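The day the gripper wouldn't let go

Wed 8 April

So I promised an update on the peanut sorting, and I have one, but it's mostly a story about a fault I chased for way too long. Get a coffee.

Quick catch-up if you're new: I've been teaching my little arm to pick peanuts out of a heap of dry rice. It sounds silly, I know! But rice is wonderful for this. It slides around, it hides things, and every grab changes the pile so you never get the same problem twice. My control code is called Gavalas (the old version was Ziledico, and we don't talk about Ziledico).

Things were going great until last week. Then the fingers started squeezing way past the point where they should stop. First time, I heard a crunch and figured I'd picked a weak shell. Second time, same crunch, and the motor began to whine. By the third I was lunging for the stop button with rice going everywhere. The log said 3509 on the current reading, and my limit is set at 3000, so the arm should have backed off all by itself. It just sat there, crushing away.

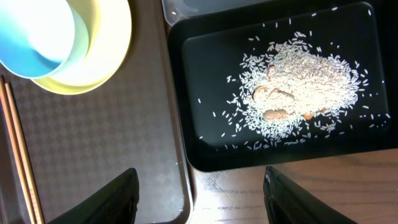 Peanuts in the rice, chopsticks and bowls off to the left.

I did what I always do, which is blame the code. I spent a whole evening reading through Gavalas line by line and found one typo in a comment. Then I blamed the motor and swapped in the spare from Brandach. Same thing! At that point I went to bed annoyed.

The next morning I finally ran the fingers with nothing between them, open and shut, 20 times in a row, and watched the numbers scroll by. On 9 of those the current reading froze partway through the close. It didn't go to zero or throw an error, it simply kept repeating the last good value, and my code read that and thought everything was lovely. The 3509 only showed up after the reading woke back up, way too late to help the peanut.

The culprit was the sensor cable where it bends at the wrist. I wiggled it with my finger and could make the freeze come and go. I had zip-tied it way too tight back in September when I moved everything onto the Plemetgate mount, and I remember being proud of how tidy it looked.

New cable is in, with a nice floppy loop this time. I also added a check so that if the reading doesn't change at all for a few cycles while the motor's moving, the fingers open and the arm parks itself. I pulled the plug on the sensor mid-grab to test it and it opened right up, so I'm a lot happier about having my hands near the thing.

I still want a real stop button I can hit with my foot, if anybody has one they like, tell me in the comments. And yes, I'm still finding rice in my socks.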